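Packing line went to arms, what happens to the sorters?

Daichi Fujimoto
Work at Floltside, fruit packing. They put in 2 arms for the mangos and say up to 19 of us get "reassigned". One mango at a time out of a bowl so far.

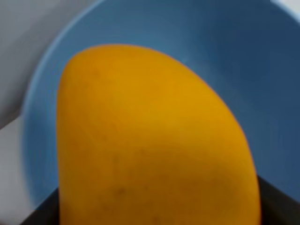 Buppha Chuensuk
Reassigned to what, did they put it in writing? Ask that first. At Heletti we got moved to checking rejects. Same pay, way more standing around, and you get blamed when the thing stops. Took me till June to get any trainning on it.

Geum-ok Bang
get out now lol

Gil-soo Min
Depends on your shift lead. Ours let sorters teach the grip settings, how soft is too soft etc. Nobody from the office knew that stuff. Ask for it by name, and ask if it comes with a pay grade. Mine didnt at first. Also keep your hours log, they cut overtime on our line before they cut people.

Daichi Fujimoto
Nothing in writing yet. Will ask tomorow, thx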